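Wotbridge Stores Practice, Unit 2
Handout: Receiving and recording boxed goods
Tutor: Rui Ramalho

Read before the practical. Bring a pen and the blank receipt sheets from the course folder.

Goods should be recorded from the outside of the carton first. Open nothing until the outside has been written up.
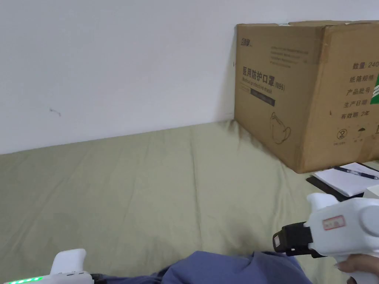
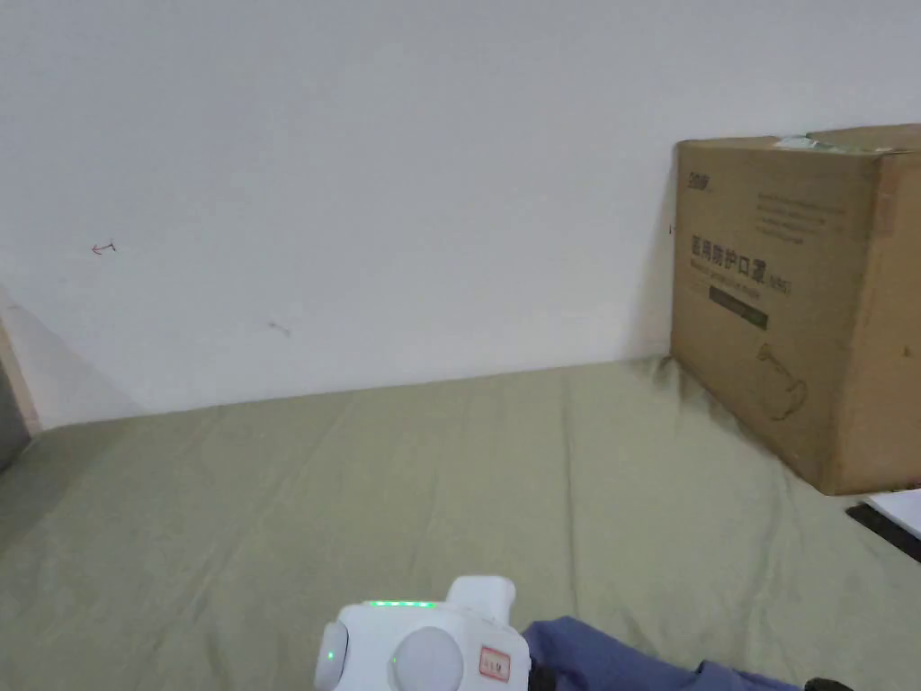 Mask carton on the green sheet, against the wall. The clipboard and pen are in the first picture.

1. Where to put the carton
Use a flat surface covered with a clean sheet. Stand the carton on its base, with the printed sides facing out. Leave room in front for the paperwork. Cartons pushed against a wall must be turned before signing, as the back has not been checked.

2. What to copy down
Copy the product name as printed. The carton used here reads 医用防护口罩(N95), with "Medical protective mask" in English below it. If you do not read the language, match the characters one by one against the delivery note.

Field labels on the side:
数量 quantity (240 on this carton)
纸箱规格 carton size
产品批号 batch number
生产日期 production date
有效期 period of validity (2年, two years)

The period of validity is not an expiry date. Work out the expiry date from the production date and write both on the sheet.

3. Symbols
The umbrella means keep dry. Copy any other handling symbols into the remarks column, even if you do not know them.

4. Differences
Suppose the label says 240 and the count comes to 238. Enter both figures and sign beside the count. Do not alter the label figure. The Flunley exercise, with a stock total of 3,238, is worked the same way and will be gone through in class.

5. Tape and flaps
Note whether the flaps are closed and whether any tape is lifting. Lifting tape alone is not a reason to refuse a carton, but it must go in the remarks.

Completed sheets go in the Remwood tray by the end of April.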